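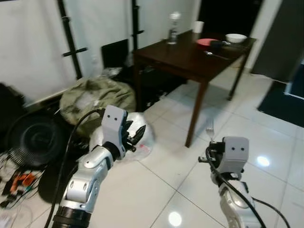 Tema 5. La sobremesa y el orden de la mesa: apuntes para el seminario de Historia de la vida doméstica

Profesor: Florencio Urquijo

Bienvenidos otra vez, y gracias a quienes os quedasteis el otro día charlando en el pasillo, que de ahí han salido varias de las ideas que recojo en estas hojas. Hoy toca hablar de algo que todos hacemos a diario y en lo que pensamos muy poco: cómo se pone una mesa, quién la pone y qué pasa cuando se ha terminado de comer.

5.1. Una mesa que no siempre estuvo ahí

Conviene recordar que en buena parte de la Europa medieval la mesa era un tablero sobre caballetes que se montaba para comer y se retiraba después. De ahí viene nuestro «poner la mesa», que en origen se decía con toda literalidad. El comedor como habitación propia, con su mueble fijo en el centro, llegó mucho más tarde y primero a las casas acomodadas.
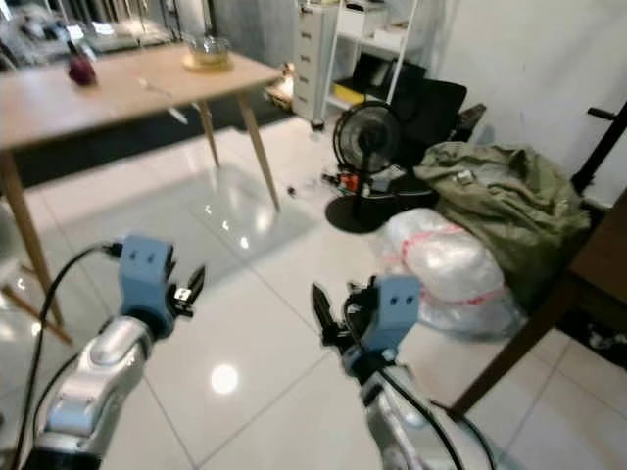

Pensad en lo que supone ese cambio para una familia. Una mesa fija obliga a reservarle espacio, a limpiarla, a decidir quién se sienta y dónde – y también, claro, invita a usarla para otras cosas: coser, hacer cuentas, estudiar. Yu-ting Su lo trabajó muy bien en su exposición de octubre, y os animo a pedirle las notas, que además son divertidísimas.

5.2. Los cubiertos

La cuchara y el cuchillo son viejísimos; el tenedor de mesa, en cambio, tardó siglos en ser aceptado fuera de Italia, y durante mucho tiempo se tuvo por un refinamiento un poco ridículo.
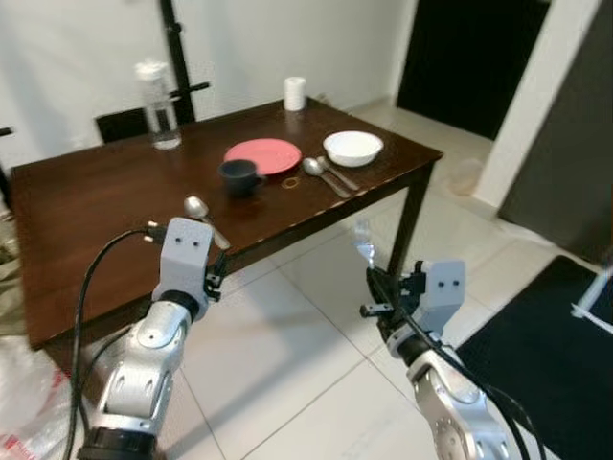 El cuchillo, por su parte, solía ser personal: cada comensal traía el suyo. Cuando la casa empezó a ofrecer juegos completos, el anfitrión asumió una obligación nueva, y los inventarios notariales lo reflejan enseguida. En el que leeremos juntos, de 1,751, aparecen 18 cucharas de plata anotadas una por una y los manteles despachados en media línea (¡ya me diréis si eso no es una declaración de prioridades!).

5.3. La sobremesa

Llegamos a mi parte preferida. La palabra no tiene traducción cómoda al inglés, y Fongchan Nakpan nos contaba que en su casa tampoco encontraban una equivalente.
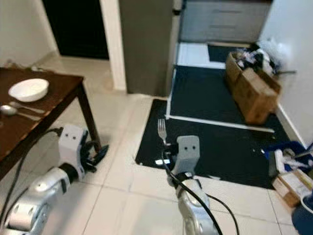 La sobremesa alarga la comida sin comida, por decirlo de algún modo, y en ella se cuentan las historias familiares, se discute de política y se arreglan herencias. Como fuente oral es un tesoro, aunque hay que manejarla con cuidado: quien recoge los platos suele perderse la conversación.

Para la próxima sesión

Leed el inventario entero, sin saltaros la cocina.
Preguntad a una persona mayor cómo se repartían los sitios en su casa y traed un folio escrito.
Jui-lin Chiu y Chia-hao Hsieh presentan el apartado de los manteles. Nos vemos en el aula 101.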